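Community News | Workshop Notes

Weighing noodles the careful way: our July update on house rules

Many of you wrote in after the last newsletter to ask how we decide what counts as good practice when a robot arm is working near food, and I have been meaning to sit down with a cup of tea and answer you properly. The noodle and scale setup at Pelmont seems the friendliest place to start!

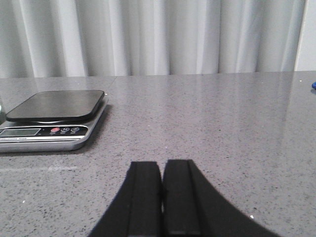
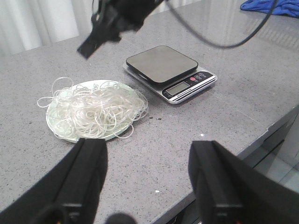
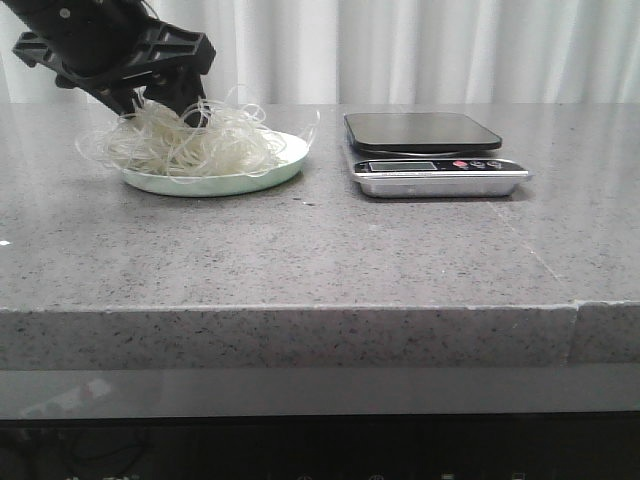

What we now ask of every team

Abdelkrim Samir and Jaqueline Ibarra spent a good part of the spring turning our old pile of sticky notes into something a newcomer could read over lunch, and I'm delighted to say it has come down to 12 rules on one sheet. The Sinico folks have adopted it too, with a few changes of their own (they are fond of longer checklists than we are).

The rule that gets the most discussion is the one on scales. Check the zero with the platform bare before each run, and again at the end, and write both readings down even when they match. Please don't tare away a drift and carry on - note it, stop, and start that run over. Our limit for any one load is 1000 grams, plate included.

Next comes the matter of strands. Long, thin foods wander, so anything that lands on the counter stays out of the weighed portion and goes in the waste tally. Finger pads are wiped down between batches, and food that a gripper has handled is never served to anyone, however tempting it may smell by late afternoon.

Jaqueline would also like me to remind you that cables get a look before the arms are powered, and that hands stay off the counter until both arms have been stopped. Run logs are kept for 24 months. We have 1779 of them on the shelf at Tangen already, so do please write legibly.

Comments on the sheet are welcome through the end of the month, and Abdelkrim will bring printed copies to the Ukum open house.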